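Workplace step challenge: is the Galindo program worth it for a small office?

Forum > Wellness at Work > Walking & Step Challenges

deskmoose
18 February 2023

OK so I need some outside opinions before I open my big mouth at our next planning call. Our company (64 people, two floors, lots of sitting) wants to do another step challenge. Last September we ran one through Virneo and it was a mess, although a fun mess for the first couple weeks. This time HR is looking at Galindo, which does one of those virtual route things where everybody's steps move a little marker along a map. You "arrive" in towns and get a postcard in your inbox.

I love the idea. I'm a sucker for a map. But the price is $2,000 for the season, and I keep thinking about what else we could do with that. Shoes? A decent bike rack? A lot of bananas?

What went wrong last time, if it helps: the leaderboard was individual, so by day three the same few marathon people were on top and everyone else quietly stopped syncing. My own best day was 3,845 steps before I started making an effort, and it felt pretty silly to see that sitting next to somebody's half marathon. I got better! I was doing a lunchtime loop around the reservoir most days and I slept like a rock. But I got better after I quit looking at the board.

So, has anybody here used Galindo with a group our size? Did people stick with it?

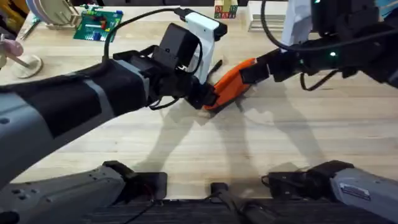
Perla Olvera
We used it two years running and I'd do it again. The map matters more than you'd think. People who never cared about steps wanted to know when we'd reach the coast. I had folks from accounting taking the long way to the restroom so we'd hit the next town by the end of the week. You can turn the individual board off completely, it's under the group settings, and then all anyone sees is the team total. That fixed most of what you're describing for us.

deskmoose
Ooh, I did not know you could turn it off. The sales rep made a big deal about "friendly competition" and I kind of glazed over. Does it still show your own number to you?

Perla Olvera
Yes, just you.

gravelgus
I'll be the grump. $2,000 for a map is nuts. We do ours on a shared spreadsheet and a paper map taped up by the coffee maker. You write your steps down, someone adds them up, a pushpin moves. Cost us a box of pushpins. And because it's on the wall, people stand there and talk about it, which you do not get from a phone app.

I'd also say that walking challenges in general get way too hung up on steps. My knees are bad. I swim. For three seasons in a row I've been told to "convert" my laps into steps with some chart that makes no sense, and I come out looking like I sat on the couch all week.

tansy_w
gus I agree about the swimming, but who does the adding up? Because in my office that was me, and I hated it by week two. People hand you numbers on napkins. They forget for nine days and then give you one giant number and swear by it. I would have happily paid for software out of my own pocket by the end.

gravelgus
We rotate it. Everybody gets a week.

tansy_w
Must be nice to work with grownups, lol

deskmoose
I can tell you right now we're napkin people.

About the conversion thing, I asked Galindo and they go by minutes if you want. So you could log thirty minutes of swimming or yard work or wheelchair basketball and it all counts toward the route. I haven't seen it myself, that's just what the rep told me, so take it for what it is. We have a guy in a chair and he got left out of the last one, which still bugs me. If minutes really work I think that's the strongest thing going for it.

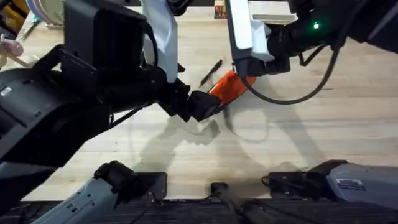
5 min read

bluffwalker
I wrote a long post on this for my own blog and I'm going to paste the main chunk in, hope that's okay with the mods. It's about what kept our group going, more than which app to pick.

First thing, we made the season shorter. Our first challenge ran for three months and it was way too long. Everybody's gung-ho at the beginning, then somebody gets a cold, somebody goes on vacation, and by the end you've got a handful of die-hards and a bunch of people who feel guilty when they see an email from you. Now we do four weeks and stop while people are still having a good time. I've had coworkers complain that it ended too soon, and I'll take that complaint any day.

Second, we walk together once a week. It's optional, it's at lunch, and it's slow. I mean really slow. The fast people hate it for a week and then they get into it because it turns into the time when you find out that your payroll person breeds finches. No speed goals, and if it rains we do the parking garage, up one ramp and down the other (ugly but dry).

Third, watch out for prizes. We gave away a smartwatch one year and it got weird. One person strapped a tracker to a dog. I'm pretty sure about the dog. Now the prizes are drawn out of a hat from everybody who logged anything at all, and they're small, a coffee card or a nice pair of socks. No more dogs.

Fourth, and this is where I part ways with gus a little, I don't think the wall map works if you've got remote people. We had a third of our staff at home and they felt like they were sending their steps off into space. With something online they could at least see the marker move.

gravelgus
Fair. We're all in one building so I never think about that.

I still say the dog deserved the watch.

Perla Olvera
The four weeks thing is spot on. Galindo's default season is longer but you can set your own end date. I don't remember if the price changes though, so ask.

kneesup_nan
Hi, longtime lurker. I want to push back on the whole thing a bit. At my last job the step challenge came along at the same time as longer shifts, and it left a sour taste. If your boss wants people to be healthier, a real lunch break is free. I walked more the year I had a full hour for lunch than in any challenge, ever. An app is not going to help somebody who eats at their desk with one hand.

deskmoose
nan this is such a good point and I'm going to steal it for the call. We technically have an hour, but people book meetings right over it. I do it too, I'm ashamed to say. Maybe the ask should be: do the challenge, but block noon to one on everybody's calendar for those four weeks. Then we'd see if it's the map or the lunch hour that gets people outside!

kneesup_nan
Do that and report back. I'd bet on the lunch hour.

tansy_w
Has anyone tried Kukine? My sister's hospital switched to it and she says the reminders drove her up the wall. Something buzzing at her every hour to stand up, and she's a nurse, she's already standing up.

bluffwalker
We tried it for a free month. The reminders can be turned down but not all the way off, at least not when we had it. Pretty screens, though. I liked the weekly recap. If you've got a group that sits all day it might be fine, but I'd go crazy.

Emar was the other one we looked at. It's bare bones, no map, just a group total and a chat. Cheap. If I had deskmoose's budget problem I'd probably look there first and then do gus's paper map on the wall for the in-office crowd. Take a picture of it once a week for the people at home.

gravelgus
See, now we're getting somewhere.

deskmoose
Okay, here's where my head is after reading all this. I went for a walk to think it over, naturally. It was cold enough that my eyes were watering and I only met one other person on the path, a lady with two whippets in matching sweaters, and I was in a great mood by the time I got home.

I'm going to suggest four weeks in the spring, a team total only, minutes instead of steps, and the blocked lunch hour. Prizes out of a hat. I'm still torn on the app. Part of me wants the postcards, I can't help it, I'd probably print them out.
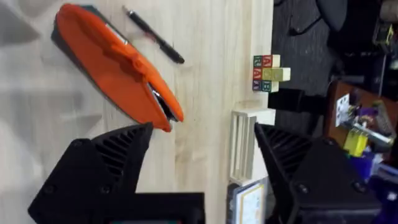

What I don't want is to go in there and spend the whole call on which company to pay. That's what happened last time. We spent weeks comparing features and then picked Virneo in a hurry, and there was no plan for what would happen once people signed up. No group walks, no end date that anyone could remember, nothing for the folks at home. So I'm putting the app at the very bottom of my list, and if we run out of time we run out of time.

One question for Perla, if you're still around: did you do teams inside the company, or was it one big group? With us I could see departments getting snippy with each other.

Perla Olvera
One big group the first year, mixed teams the second. We pulled names so nobody was with their own department. I liked the second year better, but the big group was a lot less work to set up. For a first try I'd keep it to one.

tansy_w
Seconding mixed teams if you do teams at all. Ours were by department and the warehouse crushed everyone, obviously, they walk for a living.

kneesup_nan
And don't forget shoes. Tell people to bring a spare pair and leave it under the desk. I can't tell you how many lunch walks I skipped over a pair of flats.

deskmoose
Adding shoes to the list. Call's next week, I'll come back and post how it goes.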